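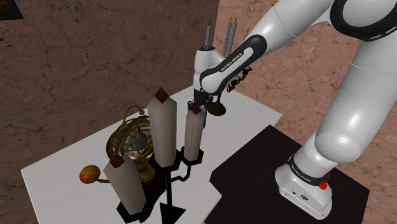
How a Movie Gets Its Sounds

When you watch a movie, you hear footsteps, doors, rain and voices. Many of those sounds were not recorded when the camera was running. They were added later, one at a time.

What happens on the set

On a movie set, the microphones are pointed at the actors. The crew wants every word to be clear. Small sounds, like a coat rubbing or a cup being put down, often come out too quiet. Sometimes an airplane flies over and spoils everything.

Who makes the other sounds?

People called Foley artists do this job. They stand in a quiet room and watch the movie on a screen. When a character walks, they walk too, in time with the picture. The room has patches of gravel, wood and tile to step on. A Foley artist may own 26 pairs of shoes, because boots and sandals sound different.

Tricks they use

Cornstarch in a leather pouch, squeezed by hand, sounds like someone walking on snow.
Snapping celery sounds like a bone breaking.
Two halves of a coconut can sound like a horse's hooves.
A pair of gloves, flapped quickly, sounds like a bird taking off.

One short movie, "The Road to Utolau," is only 15 minutes long. It has 700 added sounds. Nine of them are the same squeaky gate.

Putting it together

A sound mixer takes the voices, the music and the added sounds and sets how loud each one should be. If the music is too loud, you can't hear the words. If the footsteps are too loud, you notice them and stop following the story.

Try it yourself

Ask a grown-up to record a short video of you walking across a room. Turn the sound off and play it back. Now make the footsteps by tapping two shoes on the floor. It may take a few tries before the taps match your feet.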